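## Desk tidying set: July news

In July we finished the first part of the desk tidying collection for the Dundadness project. The arm now has 96 accepted episodes with small things on a white table, and 74 of them go into the first training run at Seneviratne. The others stay apart for testing.

We keep the usual desk objects near the wall, for example the glasses and the drawer unit, and put the small objects in the open middle. The white rounded one is the most difficult for the model - it has almost the same color as the table. 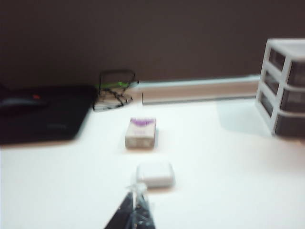 ### What we ask from operators

Please move slowly in the last part before the grasp. Many wrist views are blurred, and we want both kinds, blurred and sharp, but the sharp ones are still too few. If you miss the object, do not stop the recording. Try again in the same episode and mark it as "retry" in Vimport.

Change the position of the small box after every seven episodes. The next part will be recorded at Sanisley, with two operators at each table.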